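Accueil Actualités Prévention Vos droits Agenda Contact

La lettre de la Mutuelle Tralladside

Mal de dos à la maison et au travail : ce qui change dans l'accompagnement des adhérents

20 septembre 2023

Le service de prévention de la Mutuelle Tralladside met en place, à compter de cet automne, un nouveau parcours consacré aux douleurs lombaires communes. Ce parcours remplace les ateliers collectifs proposés jusqu'en juillet et s'adresse à l'ensemble des adhérents majeurs, sans condition d'ancienneté ni participation financière.

La décision fait suite à l'enquête conduite auprès des assurés au premier semestre. Sur les 4000 questionnaires adressés, 1000 ont été retournés complets. Parmi les répondants, 377 déclaraient avoir souffert d'une douleur du bas du dos au cours des douze mois précédents, et une part importante d'entre eux indiquait avoir cessé toute activité physique pendant l'épisode, souvent de leur propre initiative et sans avis médical.

Or le maintien d'une activité adaptée est aujourd'hui recommandé dans la grande majorité des lombalgies communes. Le repos prolongé au lit n'accélère pas la guérison et contribue à la perte de force musculaire. « Les adhérents que nous recevons craignent d'aggraver une lésion, alors que la marche et les gestes ordinaires restent le plus souvent possibles », précise Ngaio Rutherford, kinésithérapeute et coordinatrice du parcours.

Le parcours débute par un entretien individuel de quarante minutes, au siège ou par téléphone. Il porte sur les habitudes de vie, le poste de travail, le sommeil et les traitements en cours. À l'issue de cet entretien, l'adhérent reçoit un programme d'exercices à réaliser chez lui, cinq jours par semaine, pendant six semaines.

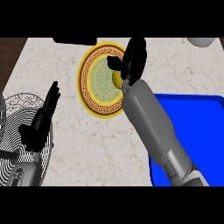 Les exercices ne nécessitent aucun matériel particulier. Ils comprennent une mobilisation douce du bassin, un travail de gainage progressif et des étirements de la chaîne postérieure. Chaque séance dure de dix à quinze minutes. Un livret rédigé par Thirumalai Hegde, médecin conseil de la mutuelle, en détaille les étapes et indique, pour chaque mouvement, une variante assise destinée aux personnes dont l'équilibre est fragile.

Un second entretien est prévu à mi-parcours. Il permet d'ajuster l'intensité du programme ou, si la douleur persiste, d'orienter l'adhérent vers son médecin traitant. L'application Morkier, déjà utilisée pour le suivi des remboursements, accueille désormais un carnet dans lequel chacun peut consigner ses séances. Son usage demeure facultatif - un carnet imprimé est remis sur demande.

Il est rappelé que certains signes imposent une consultation rapide : fièvre associée à la douleur, perte de poids inexpliquée, douleur survenue après une chute importante, ou douleur nocturne qui ne cède pas au changement de position. Une perte de force dans une jambe, une insensibilité de la région périnéale ou des troubles urinaires d'apparition récente relèvent de l'urgence et justifient un appel immédiat au 15. Le parcours de prévention ne se substitue en aucun cas à un avis médical.

S'agissant de l'automédication, le service invite à la prudence. Les anti-inflammatoires, même délivrés sans ordonnance, sont déconseillés en cas d'antécédent d'ulcère ou d'insuffisance rénale, et proscrits à partir du sixième mois de grossesse. La chaleur appliquée localement peut procurer un soulagement, à condition de protéger la peau et de limiter la durée d'application.

Les entretiens sont assurés au siège ainsi qu'à l'antenne de Brirkov, où 41 créneaux sont ouverts pour la première période. Les inscriptions sont enregistrées par Trudy Rutherford, au secrétariat du service de prévention, dans l'ordre d'arrivée des demandes. Les adhérents en arrêt de travail sont priés de le signaler lors de leur inscription, afin qu'un échange avec le médecin du travail puisse être envisagé avec leur accord.

À lire également

Vaccination antigrippale : qui reçoit un bon de prise en charge ?
Sommeil et travail posté : compte rendu de la conférence de Vaughan Whitelaw
Semelles orthopédiques : les pièces à joindre à votre demande
Antenne de Brirkov : nouveaux horaires d'accueil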